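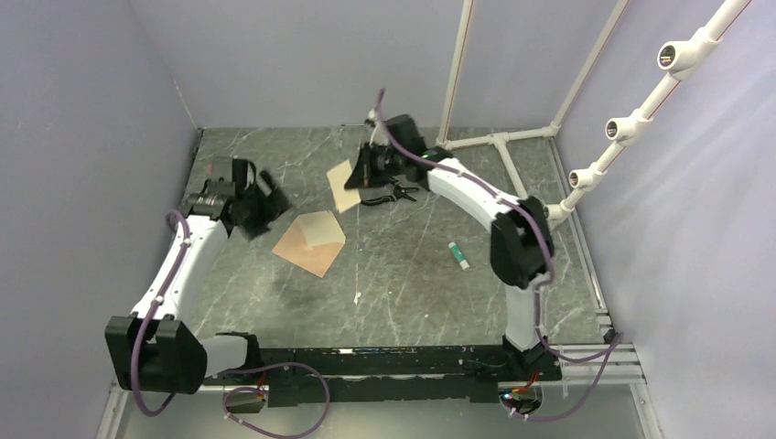

*The two-arm bench cell with paper craft pieces on the table. Three cameras on the diagonal pipe at right.*

# Divlow Gripper Fingers - Which Set Should I Get?

We get asked this every week, so Elin Pugh and I finally put the Divlow fingers through a proper run on the two-arm cell and wrote it all up in one place. If you already own a pair of Hema arms (or any small arm that takes the Hema wrist plate) and you want to do fiddly tabletop work, this page is for you. Paper, glue, small hand tools - the stuff that makes a gripper look silly!

There are three Divlow finger sets right now. They all bolt to the same carriage with four screws, and you can swap a set in the time it takes to refill a coffee.

## The finger sets

| Set | Length | Pad | Good at |
|---|---|---|---|
| Divlow Short | 41 mm | Ribbed rubber | Glue sticks, handles, blocks |
| Divlow Long | 485 thousandths wider at full open than Short | Smooth rubber | Bulky things, reaching past the other arm |
| Divlow Thin | 41 mm, 26 mm wide opening | Bare, beveled tip | Paper, card, thin edges |

Every set ships as a pair of fingers, a spare pair of pads (Short and Long only), screws and a hex key. If you run two arms you need two sets. They don't have to match, and we like them better when they don't. More on that below.

## How we tried them

Osian Lewis picked the tasks and he did not go easy on us. Pick up a square of paper lying flat on a hard, slick table. Hand it to the other arm. Fold a corner over. Pick up a glue stick and take off the cap. Pick up a small hand tool by one handle and lay it down again without it spinning off toward the wall.

Each finger set got 29 tries at each task, all by teleoperation, with the same two people driving. We kept the speed limits where Hema sets them and didn't touch the grip force between sets.

**Paper pickup.** Thin is wonderful at this. The bevel slides under an edge and you just close. With Short you end up pushing the sheet along the table until it bumps into something, and then you get it, mostly with a wrinkle. Long was somewhere in the middle, and Elin got much better with it after lunch, so take that one with a grain of salt.

**Glue stick.** Short, no contest. The ribs bite into the plastic and the cap comes off with a twist of the wrist. Thin will hold the body fine but lets it roll when the other arm starts pulling.

**Hand tools.** Short again, though Long did better than I expected. Splayed handles are a nice target for a wide opening - you come straight down over one of them and close.

**Handovers.** This is where the extra reach on Long pays off, because the two wrists don't have to come so close together. Aslak Tangen drove most of these and would like it on record that he only bumped the wrists once.

## What we'd put on a two-arm cell

Thin on one side and Short on the other! It was a real surprise how much nicer the whole thing felt with a mixed pair. One arm peels the paper up and holds it down, the other does the gripping and twisting. We've left it that way on our own cell since Wednesday and I don't see it changing soon.

If you work with bigger objects (bowls, boxes, folded cloth), start with a pair of Long and add one Thin later on.

## Cameras

All the sets work with the Jostby camera clips, and we'd really encourage you to look at your table from more than one height. Clips push into standard white PVC fittings, so the mount can be as tall or as odd as you like. We use a long diagonal pipe beside the table with three cameras up its length. The top one is great for seeing where a sheet of paper is lying. The lowest is the one to watch when you want to know whether a fingertip has gone under the edge, and for the Thin set I wouldn't want to be without it.

## Cable notes

Run the gripper cable along the outside of the arm and clip it down, with a bit of slack at the elbow. Bend the arm all the way in before you close the last clip. We skipped that step on the first build and had to redo one side.

## Fit and compatibility

- Hema wrist plate, current version: direct fit, all sets
- Hema wrist plate, older version: needs the Gethin adapter
- Gethin controller: load the Divlow profile and run the homing step after every swap
- Other controllers: should be fine if you can set open and closed limits by hand

Pads are a wear part. Ours still look good, but the ribbed ones pick up glue, and a damp cloth takes care of that if you get to it the same day.

Questions about a finger set or an odd wrist plate? Write to Sioned Samuel through the contact form and include a picture of your plate from the front, with the screws showing.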